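How I Tune a Snare Drum (Without Losing a Whole Evening to It)

Tue 2 April

I put off learning to tune my own snare for years. I'd hand it to Naveed Shaikh at band practice, he'd fiddle with it while the rest of us tuned up, and it came back sounding great. Then he moved away and I was stuck with a drum that sounded like a cardboard box full of forks. So I taught myself, badly at first, and this is the routine I've ended up with. Mine's a 14-inch wood snare, a Trandeo I bought used, but the same steps work on pretty much anything with lugs.

You'll need a drum key (two if you have them, it's much faster), a new batter head if yours is dented, and a soft cloth.

Start by taking the old head off. Loosen each tension rod a little at a time, going across the drum instead of around it, then lift off the hoop. Wipe the bearing edge with the cloth and run a fingertip all the way around. You're feeling for nicks or bits of dried gunk. Mine had a lump of old tape stuck to it that I swear was there when I bought it.

Set the new head on, then the hoop, and spin every rod down with your fingers until it just touches. Finger tight and no more! If one rod is stiff, back it out and put a tiny drop of oil on the threads. Press down in the center of the head with your palm a few times to seat it. It may crackle, and that's just the glue in the collar, so don't panic like I did.
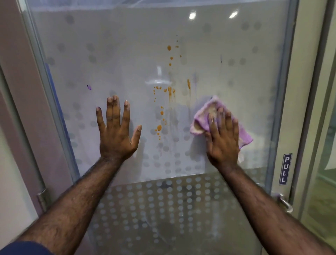 Now the key comes out. Give each rod a half turn, then go to the one straight across from it and do the same, and keep crossing until you've hit them all. Two full passes like that usually gets the wrinkles out. After that I drop to quarter turns.

Once there's an actual note, lay a finger lightly in the middle of the head and tap an inch or so in from each lug. They should all match. If one's low, bring it up. If one's high, take it below the note first and then come back up to it – rods hold better when the last move was a tightening one. Changing one lug will nudge its neighbors and the one opposite, so go around again. And again. I hum the note to myself, which drives everyone in the house nuts.

Flip it over for the bottom head. Turn the snares off and slide a drumstick under the wires so they're out of the way. That head is super thin, so go easy with the key and never press on it the way you did on top. I like it quite a bit higher than the batter side. Maham Khattak, who plays in Flakside, keeps hers nearly the same top and bottom and gets a lovely fat sound, so try both.

Last thing is the wires. Loosen the strainer knob all the way, switch the snares on, and tap softly while you tighten. Stop when the buzz turns crisp. If the drum chokes on quiet notes you've gone too far – back off a hair.

Play it for a while, then check the lugs again, because a new head always drops a bit. I do mine the next day before I bother taping on any muffling.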